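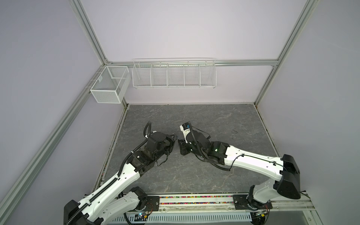
Two arms with their grippers almost touching over a grey work surface.

Working out journey times for the Tindora setting guide
Florêncio Godinho. Last revised November 22, 2025

Every settlement entry in the guide needs a journey time to at least one neighbour. Use the method below so that times agree between entries. You will need the base map, the vehicle table and a calculator.

1. Measure the route
Follow the drawn road or rail line on the base map. Do not measure in a straight line unless the journey is by air. Write the distance in kilometres and round to the nearest whole number.

2. Find the service speed
Take this from the second column of the vehicle table. The first column is top speed and is only used in chase scenes. If a vehicle has no service speed, leave the entry blank and put it on the open list.

3. Divide
The overland line from Irkmont to Pirnthorpe is 2000 km. The night train has a service speed of 136 km/h. 2000 divided by 136 is 14.7 hours, or 14 hours 42 minutes.

4. Add stops
Scheduled stops are added as whole minutes. The night train makes one stop, at Filip, where the crew changes. It takes 52 minutes. The total is 15 hours 34 minutes.

5. Round for the reader
Characters quote times to the nearest half hour. The entry text should say fifteen and a half hours. Keep the exact figure in the notes field, as other entries may be worked out from it.

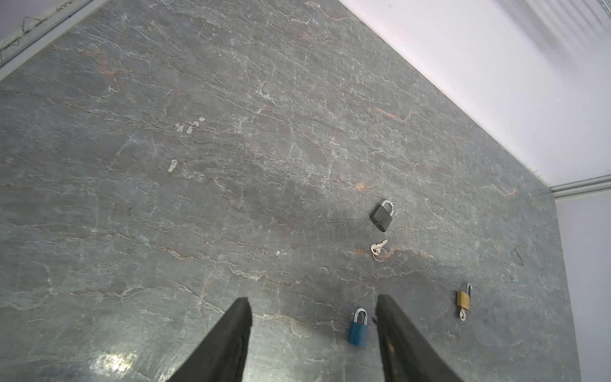
Grey marble with fine pale veins and a short orange streak.

Dates before the line opened
The railway opens in year 127 of the local calendar. For stories set earlier, use the road table and work out the journey again from step 1. The road does not follow the railway south of Filip, so the distance will differ.

Common faults
Local hours are the same length as ours. Do not convert them.
Return journeys are not always equal. Check the table for a separate uphill speed.
Ferry times are fixed by the tide page and should be copied from there.

Corrections to the base map go to Tudor Nedelcu, with the grid square in the subject line. The next map is due in April, and entries using the old road distances will be flagged then.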